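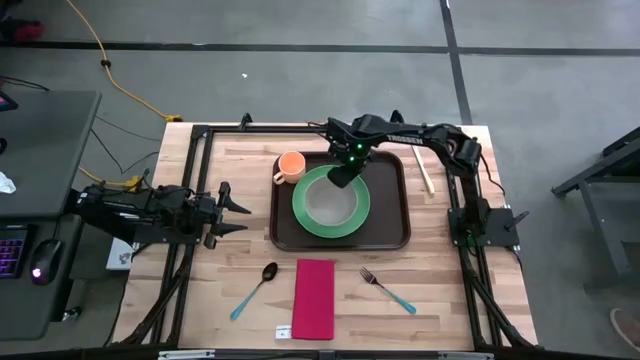

Green plate under the right-hand arm, butcher-block table.

Daltine Live Stems and Set Notes
README for the Lemieux tour release

Hello and welcome, and thank you for downloading this thing, which has eaten more of our evenings than any of us would like to admit. What you have is the multitrack audio from the Daltine tour in August, along with set lists, tuning notes, tempo maps and a fair amount of chatter that we typed up between towns. You can remix it, practice along with it, teach with it, or just mute everybody except the bass player and have a nice time.

What's in the download

Eight shows, 35 songs once you take out the repeats, and a folder of odds and ends that didn't belong anywhere else. The audio is 24-bit WAV at 48 kHz. The notes are plain text, and the set lists are CSV files that open in any spreadsheet program. If you only want to hear what the songs sound like, start with the Rarkdale show. It has the cleanest vocals of the whole run, and the version of "Pakadia" from that night is the one we keep going back to (the long one, with the organ ending).

Where the recordings came from

Wouter Verbruggen ran the front-of-house desk and took a direct feed from every channel. There were two room microphones as well, usually somewhere near the desk, though in Rarkdale they ended up on the balcony rail and you can hear a lot more of the crowd. Nothing has been tuned or moved in time. Anathi Le Roux trimmed the starts and ends, took out the long gaps where somebody was changing a string, and left in the short ones, as she thought the talking between songs was half the fun. I agree with her!

The desk feed is before the faders, so what you get is raw level from the stage. Some tracks are very quiet and the kick drum on the first night is too hot. We left both alone. 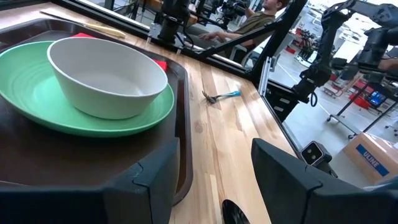 The folders are nested by show, then by song, then by stem, and you will be much happier if you keep them that way when you copy them to your own drive. The session files look for audio by its place in the tree, and once the levels get mixed up they will ask you to find every single track by hand (I did this to myself in August and it took most of a night). Picture that white bowl sitting in the green plate, with the plate sitting on the tray, and you have the layout: stem in song, song in show. Move the whole tray and all is well. Lift out only the bowl and the session file won't know where it went.

How the files are named

Each stem name has the show code first, then the song's short title, then the instrument, with underscores between them. So RARK_pakadia_organ.wav is the organ from that long ending I mentioned. The short titles are listed in songs.csv. A few are old working titles that the band still uses, and I apologize in advance for "soup two," which became "Lemieux" on the record but will be "soup two" forever on the set lists.

Tempo and tuning

Teófilo Betancur plays without a click, so the tempo maps were made by ear afterward. They follow him beat by beat and they do wander a little, mostly upward in the last chorus. If you want to line up a loop, bend the loop to the map. The guitars are a half step down for the whole set except on the two encore songs, which are in standard tuning.
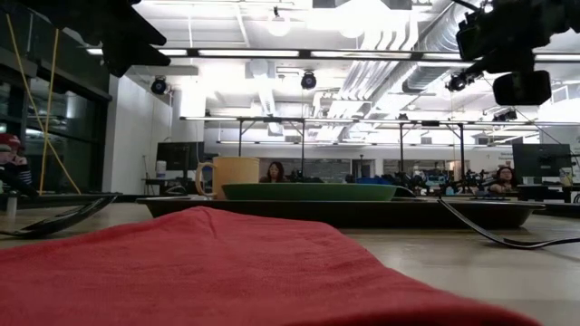 The organ was never retuned for the encores, of course, but Veerle Hermans was playing through an old patch with a slow wobble on it, and it can sound flat against the guitars if you solo the pair of them. In the full mix it sits fine.

Known problems

The show in file set 5 is missing its backing vocals for the first 9 minutes. A cable was in the wrong hole.
The room microphones on show 3 have their left and right swapped.
There is a hum at low level on the bass DI all the way through. A high-pass filter at 80 Hz hides most of it but takes some of the bass along with it, so go gently.
Two set lists show a song that was skipped on the night. The audio is right and the list is wrong.

Using it

You may remix, sample and share anything in the download for non-commercial purposes, with credit to Daltine. If you'd like to put a remix out for sale, please write to Omprakash Yadav, who handles permissions for the band and is quick to answer. Student projects and radio play are fine without asking, though we do love getting a link.

Corrections are welcome too, especially to the lyrics file. I typed it from the vocal stems and there is a line in the second verse of "Pakadia" that I have heard three different ways.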